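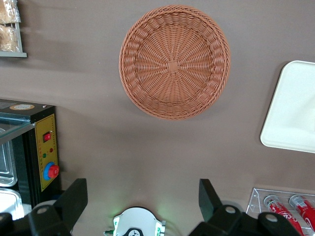 Rorcombe Regional Assembly | Members' Records and Web Team

Ticket 1984: Appointments register shows former envoy as current
Opened: Tuesday, October 24, 2023
Raised by: Bergþóra Lykkegaard, Office of the Presiding Member
Assigned to: Manju Mishra
Priority: High

Reported problem
The public appointments register still lists the previous envoy to the Prustham boundary talks. The new appointment was approved in full session and the notice is on the news page. The register and the news page now name different people, and two reporters have called to ask which is right. The printed order paper is correct.

Steps to reproduce
Open the register, choose "Envoys and special representatives", then choose Prustham. The old name comes up with status "Serving". Searching by the new envoy's name returns nothing.

09:40 Mishra
Confirmed on two browsers. Cleared the page cache, no change. The record in Deltatach has the new name and the right start date, so the fault is somewhere between Deltatach and the public site.

10:15 Mishra
Checked the overnight export. It should carry 62 appointments and carried 50. The log has no error and marks the job as finished. All of the missing records were edited after the last session.

10:50 Lykkegaard
Can the old entry be hidden while you look? The delegation from Prustham gets its briefing pack this afternoon and the pack links to the register.

11:05 Mishra
Old entry hidden. The page now reads "Record being updated". The link in the pack will still work.

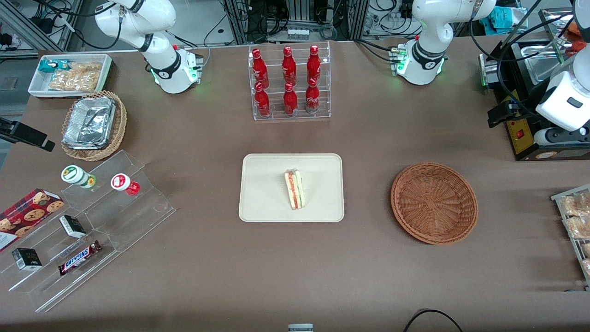

Investigation notes

The missing records all have "Approved by session" in the approval field. Older ones say "Approved". The export only picks up records where the field matches "Approved" exactly. The wording was changed in Deltatach after the clerks asked for it to match the minutes, and the export filter was left as it was.

Asked Sandhu support whether the filter can take more than one value. They replied that it can from version 4 on. We are on that version.

13:30 Mishra
Added the second value to the filter and ran the export by hand. 62 records sent. The new Prustham envoy shows as "Serving" and the former one as "Term ended". Search finds both names.

13:55 Lykkegaard
Looks right from here. The start date matches the minutes. I have told the press desk.

14:10 Mishra
Status set to Monitoring. Will check the count after tonight's scheduled run and close if it matches. Separate request opened for an alert when the export count drops, to go on the November change list.

This site uses cookies to remember your settings and measure visits. Accept all | Manage preferences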